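About Us: How We Work

Skillonau records people doing ordinary household tasks with hand-held grippers, and prepares those recordings for teams that train robots. We were set up as the practice group of Broletti and now run under our own name. Most of our days are spent picking up cups, opening drawers and putting things back on shelves.

We are also the people who keep the Floor Rules. These started as two sheets taped inside a cabinet door and became a handbook that every operator signs before a first session. Clients ask for it more than they ask for anything else, so the main parts are set out on this page.

Before a session

Every operator completes 2 supervised sessions before working alone. Both grippers are checked for play in the jaws, and the pads are wiped down. Marker cubes are inspected for scuffs and for loose corners. A cube with a damaged face is swapped out, and the pair is calibrated again. We do not tape over damage.

The furniture stays where the floor plan puts it. Small items may be moved between takes, and the operator writes down which ones. Service robots that share the floor are parked and set to hold before anyone picks up a gripper, and they stay on hold until the session lead releases them.

Walkways are kept clear to the width marked on the plan. Power cords go along the wall where possible.

During a session

An operator faces the work and keeps both grippers in front of the body. Starting position is arms forward, jaws toward the floor, feet still. From there the task begins on a spoken cue. If somebody walks into the work area, the take stops and is marked as stopped. It is kept on file with that mark. 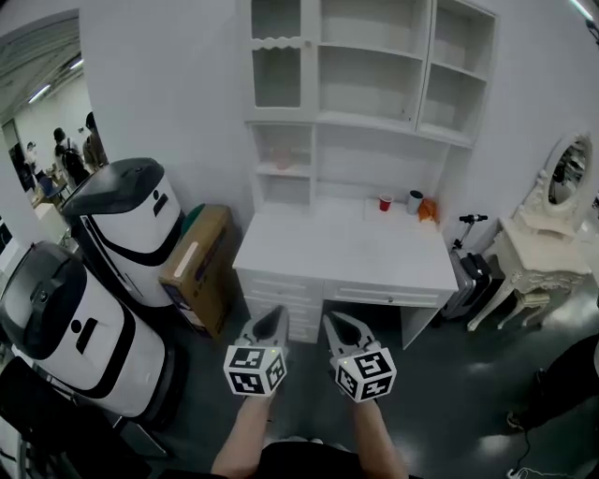
Viera Sýkora wrote to us that the rule on stopped takes was the one her own group had skipped, and that they had to go back through a whole October of recordings to sort out which ones had been interrupted. She asked whether we would share our marking sheet. We did, and it is now available to anyone who writes in. Her group added a column for the reason of the stop, which we have since copied.

Handling objects

Cups, bowls and other light items are gripped at the lowest force that holds them. Operators come in slowly over the last stretch, close, wait a moment, and then lift. A cup is set down flat on the shelf and released with both fingers opening fully. Dropping it the last inch counts as a failed take even when it lands upright.

Nothing with liquid in it is used unless the task sheet says so. Glass is used only by operators who have finished the Alcantara course, our in-house training on breakable items. 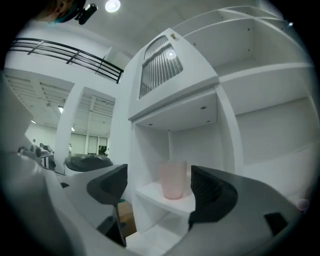 Natália Říha
Head of Floor Practice

I look after the handbook and I sign off on changes to it. Anyone here can propose a change, including people in their first week. A proposal needs a plain description of the problem and at least one recording that shows it. The current edition took effect on Monday, August 24, 2020, and it replaced the one we wrote with Seltex.

People in the recordings

Anyone who may come into view is told before the session starts and can say no. Bystanders' faces are blurred before a recording leaves our servers. A person who changes their mind later can write to us and the takes are removed.

What we keep

Our library holds 2000 checked takes across 353 tasks. Failed and stopped takes are stored separately under the same numbering. Clients may ask for either set.

To request the handbook or the marking sheet, write to the Skillonau office, Room 625.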